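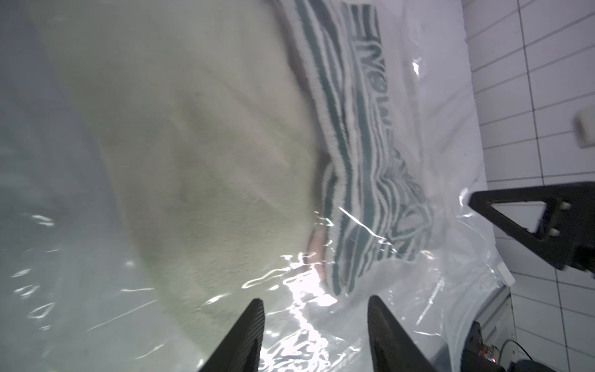
March 2022, notebook, soap desk

Finished logging the old Gasunell tapes up to episode 487. The recap file now matches the broadcast order except for 2 episodes that the archive has swapped. Left a note for Kumaresan, who keeps the master list.

Elie's spoiler draft for next week has Sleiman's wife finding the hotel letter before the wedding. The network summary only says she "learns something." Changed the line to match the summary and took the letter out of the headline.

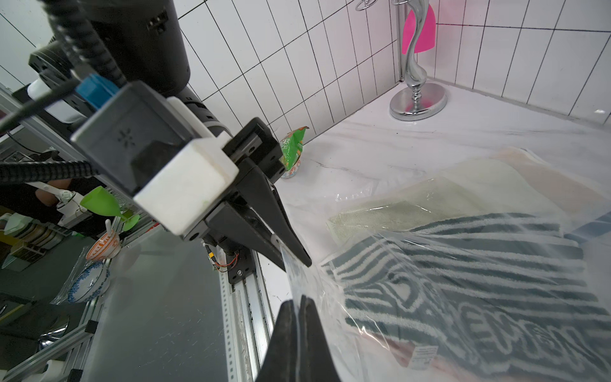

Do we count the clip show as an episode?
It keeps its number in the list but gets no recap, same as the August one.

Character tags still need work. Octavio merged the twins under one tag, so 6 recaps point to the wrong brother. Fixed four by hand, the rest are from the hospital story and I need to rewatch the scenes first.
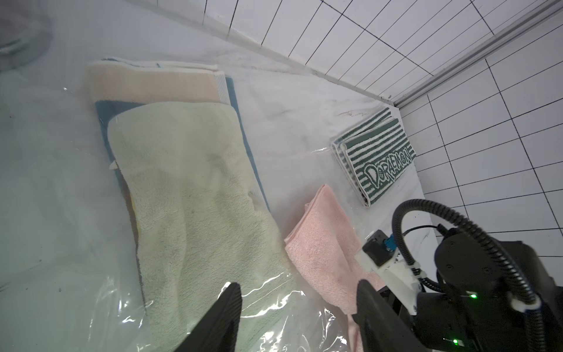
The first of those is the one where the brother wakes up and gives the wrong name, so the tag depends on whether we go by what he says or who he is. Going with who he is. Balthasar prefers the other way, will ask him again before changing the style sheet.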